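Baseball cap

A baseball cap is a soft, rounded cap with a stiff brim at the front. It began as sportswear and is now one of the most widely worn hats in the world – a wonderfully simple design that turns up on ballfields, fishing boats and city buses alike.

Parts

The crown is usually sewn from six triangular panels that meet at the top under a small covered button. Stitched eyelets let air through, and a sweatband runs around the inside. Most caps close at the back with a strap, buckle or snaps, while fitted caps come in set sizes.

Lettering

The front panels are the showpiece! Embroidered words often follow a gentle arch, and the thread can fray or fade with years of wear, which many owners treasure. Collector Eliécer Quintero keeps 30 caps at his home in Carroll, 13 of them with lettering too worn to read in full. 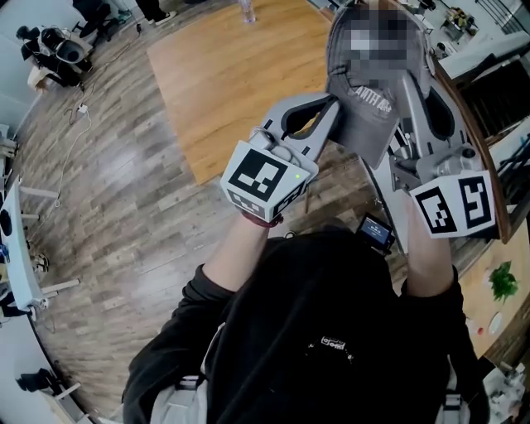
Care and storage

Hand washing in cool water suits most caps. Older brims may have a cardboard core, so spot cleaning is safer for those. A damp cap keeps its shape best when dried over a bowl or a rolled towel. Caps can be nested on a shelf or hung from hooks, with the brims left free of any weight.

See also: Bucket hat, Flat cap, Visor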